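Skundmont Cell Builder 2: setup and upkeep of a single-arm simulation
Reviewed by Benedita Ramalho, 2022-12-13

Skundmont sells Cell Builder as a scene editor for people who keep one simulated robot cell running over many test runs. I used it to set up a Franka Emika arm in a tiled bathroom, with small objects on the toilet tank as pick targets.

Import was clean. The arm loaded with correct joint limits, and the base could be locked to the floor with one setting. Gripper alignment took longer. The tool frame came in rotated 90 degrees and had to be fixed by hand in the config file. The manual covers this in a footnote.

Contact settings are the weak point. Thin parts need a finer collision mesh than the default, and the editor gives no warning when the mesh is too coarse. Simão Marinho, who maintains our Plasberg scenes, now rebuilds the meshes after each update. A batch of 900 resets finished without a crash, but the log viewer stops at 2,916 lines and drops the rest.

The clearance view is the best feature. It holds the arm at a chosen pose, so reach and finger spacing can be checked against the objects before a run. 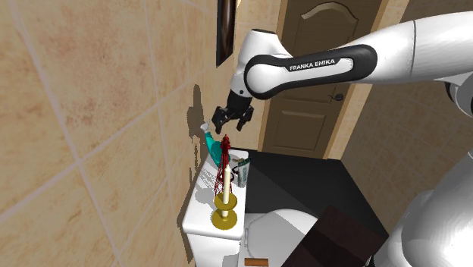 Pose check over the tank lid, gripper open above the red lattice tower.

Shadows can be left on during checks at little cost in speed. Saved poses carry over between scenes, though names longer than one line are clipped in the menu.

Setup: good. Upkeep: fair. Log viewer: poor.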